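Ledesma Worktables – Frequently Asked Questions

What is the load rating of the standard Ledesma table?
The standard table is rated for 80 kg, evenly distributed. Point loads should be kept over or near a leg. The rating applies only when all four leveling feet are in contact with the floor.

Which floors are suitable?
Concrete, tile and sealed wood. Carpet is not recommended, as the feet sink unevenly and the top will drift out of level within a few weeks.

How do I level the table?
Set a spirit level along the long side and adjust the feet at each end, then repeat across the short side. Tighten the lock nuts last. Check again after 7 days – new feet settle slightly under load.

Can the top be replaced without replacing the legs?
Yes. Tops and leg sets are sold separately and share one bolt pattern. Tables sold under the earlier Pretov name use a different pattern and need the adapter plate.

What cleaners can I use on the top?
Mild detergent and water. Avoid acetone and abrasive pads. Driketti surface cleaner is approved for all finishes except oiled wood.

How long does the edge trim last?
The trim is tested to 3,000 impacts at bench height. In normal use, plan to inspect it once a year.
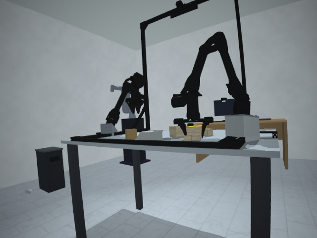 Do I need to order a top and legs in the same color?
Color codes for tops and legs are independent, so any pairing can be ordered at no extra cost. A white top with dark legs is a common choice for rooms with pale walls and a gray tile floor, where the legs remain easy to see at ankle height. If you plan to stand a tall frame on the top, include its weight in the load calculation and enter its height on the order form.

Are spare parts available?
Feet, lock nuts and trim are stocked by Drostirar. Orders received by Saturday ship the following week.

Who do I contact about a damaged delivery?
Write to Rosaire Girard in customer service, quoting the order number and the number on the carton label.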